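Tutorials > Robot learning > Cloth handling

How to label "ready to grasp" moments in wrist camera video of cloth 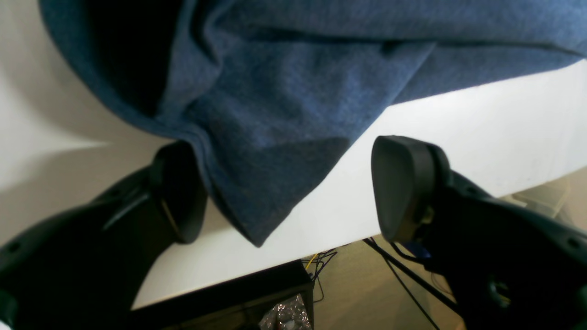 Wrist view with a hanging corner of blue fabric between the two fingertip pads. The pads are not pinching it.

In this tutorial I explain how we label training data for the corner grasping model in the Codley project. The method is simple, but small mistakes in the labels cost us much time in March, so I write the steps in detail. You need recorded episodes with a wrist camera, the gripper opening value for each image, and a labelling program that can step one image at a time. We use Hivitz, but any program with keyboard shortcuts will do.

What the label means

We give the label "ready" to an image when three things are true. A corner of the cloth is in the gap between the pads. Both pads can be seen. The cloth is not yet held. In the picture above, the corner hangs down to a creased tip and the left pad is close to it, so we label it "ready".

Please do not use the label for a fold which only looks like a corner. A fold has cloth continuing on both sides. For a corner you should be able to follow at least one hem away from the tip. In our picture the long straight hem goes from the middle toward the upper right, and this is enough for us.

Step 1. Cut the episodes

Cut each episode from the moment the arm starts to move down until the gripper has closed. Our set had 579 episodes. After we removed those with missing gripper values, 516 were left. Do this check first. I did it last and had to throw away finished work.

Step 2. Find the closing moment

Plot the gripper opening and look for the place where it begins to fall. Write down this image number. Then go backwards one image at a time until one of the three conditions is no longer true. The images between these two points are your "ready" group. If the group is empty, mark the episode as "no ready" and go on. Do not stretch the rule to get a few images.

Step 3. Mark the tip

In every "ready" image, put one point on the lowest part of the corner. If the tip is creased, put the point on the crease and not on the shadow under the cloth. With dark or mid-blue fabric this is the most common error. The underside can be almost as dark as the gripper, and a tired person will click there. Turn up the brightness in the program if you are not sure, but save the original image for training.

Step 4. Mark the two pads

Put one point in the centre of each pad surface. Mark only the pad and not the finger behind it. When a pad is turned so that you see it from the side, use the middle of the part you can see.

Step 5. Leave the background alone

At first we painted out everything under the table edge, such as boxes and cables on the floor. The model trained on these images did worse on new recordings. Now we leave the floor as it is. We only crop when there is a person's face.

Step 6. Check with a second labeller

Give about 300 images to another person, without your points. Compare the tip positions. If many of them disagree, talk about the rule for creased tips before you continue. In our case the disagreement was nearly always there, and very seldom at the pads.

What we got

With the new labels, the model closes the gripper later and misses the corner less often on towels and knitted clothes. On thin shirts we saw no clear change. I think the reason is that a thin corner moves when the arm stops, and one image cannot show this. We will try to use 2 images together at the Rathjen lab bench, and I will add the result to this page.

Comments

knotty_grad
Do you label the image if the corner is touching one pad but not both?

Author
Yes, it is still "ready". Touching one side is not holding.

bultbridge_user
Step 1 saved me a day, thanks. My gripper log was one image behind the video, so maybe add a warning for that?

Author
Good idea. Please check the time offset before Step 2. I will put it in the text.

tomato42
Which colour of cloth was hardest for you?

Author
Black, because our fingers are also black. White on the white table was second.

Related tutorials

Matching gripper logs with video in Bultbridge
Keyboard shortcuts for Hivitz
How to choose towels for a cloth test set
Codley data format, short guide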